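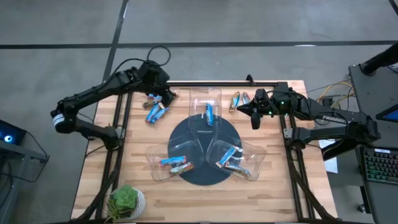 2 min read

December 31, 2024

Last day of the year and I spent most of it watching the left arm refuse to let go of a snack bar. Really! It goes down over the table, gets right above the wood, and then just stays there with the blue wrapper pinched in its fingers like it's thinking it over. No error on the laptop, no stop light, nothing in the log except the same position repeated 236 times.

I blamed the wrapper first (it's slippery, and the crimped ends catch on everything). Then I blamed the tray. We switched to the clear one with the three bins on Jalali's advice, and I still don't love it, the rims get lost against the navy mat and I was sure the vision side was guessing where the bins started. But the right arm uses the same tray and it was behaving fine, so there went that theory.

Diarmuid Mac Suibhne came by after lunch and asked if I'd looked at the cable. I had not looked at the cable. There's a big messy loop of it coming off the upper part of the left arm, near the wrist, and he thinks that when the elbow stretches toward the far corner the loop pulls tight and the gripper loses its signal for a moment. Then it comes back, misses the open command, and carries on holding. I moved the loop by hand with the power off, ran the Favari routine again, and got 2 clean drops before it froze. So maybe he's right, or maybe I nudged something else.

What bothers me more is the safety side. When it froze the last time I reached in for the bars lying under the gripper without hitting stop, and the arm twitched. Only a little, it didn't touch me — but I know better than that, and I've given other people the speech. I wrote it up and sent it to Haltano, since they own the procedure, and I felt like a kid handing in a note from the principal.

New cable clips are ordered. Until they show up in January the left arm stays off and the right one can do the sorting alone, slowly. I watered the succulent, shut down the tower, and went home with one of the bars in my coat pocket. Pretty stale, but I ate it on the bus anyway.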